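Plesby refits bottle-sorting cell with new fingers and wrist camera mount

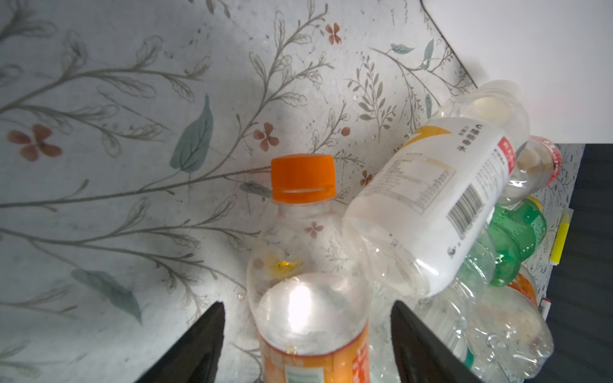 Page last changed: Oct 25, 2018

Plesby has finished a refit of the small picking cell at its Estiter site, where a single arm lifts drink bottles out of a mixed pile and sorts them by type. The arm and its controller stay as they were. The gripper fingers, the wrist camera mount and the weekly check routine are new.

The old fingers were flat plates with rubber pads. According to maintenance lead Khalil Twal, the pads held a full-shape bottle well but slid off crushed ones, and they wore unevenly along the outer edge. The replacements are dark tapered wedges, narrow enough at the tip to go down beside an upright bottle when others are packed against it. They were cut by Drivley to a drawing supplied by Plesby and are held by two screws each, so a pair can be changed without taking the gripper off the wrist.

Clear plastic remains the hard case. Glare on a rounded shoulder can hide the outline of the bottle, and one clear bottle seen through another gives the camera false edges. Caps and printed labels are easier to find. The current setup pile therefore mixes upright bottles with others lying on their sides and some crushed, with orange, white and yellow caps and labels in several colors. The surface under it carries a printed leaf and flower pattern, which the software has to ignore.

"If the camera has moved at all, you see it first on the necks," said Mawuli Fiadzo, who wrote the calibration steps. "The fingers close beside the cap and you get nothing."

The new mount is a one-piece bracket with a locating pin. The earlier one could turn slightly when the cable was pulled, and the crew had to recalibrate after most cleanings. Since the change in January the cell has needed recalibration three times, two of them after planned work on the wrist.

The weekly check is short. The operator wipes the lens and both fingers, closes the gripper on a gauge block, and compares the reported opening with the block. The arm then makes 51 test picks with the regular pile. Missed picks are logged by bottle position: upright, on its side or crushed. If the misses gather in one group, the finger alignment is checked before anyone touches the software settings – an order Fiadzo asked for after a long afternoon spent tuning around a loose screw.

Spare fingers are kept in the cabinet next to the cell. Anil Chowdary handles reorders and asks that worn pairs be returned to him with the log sheet.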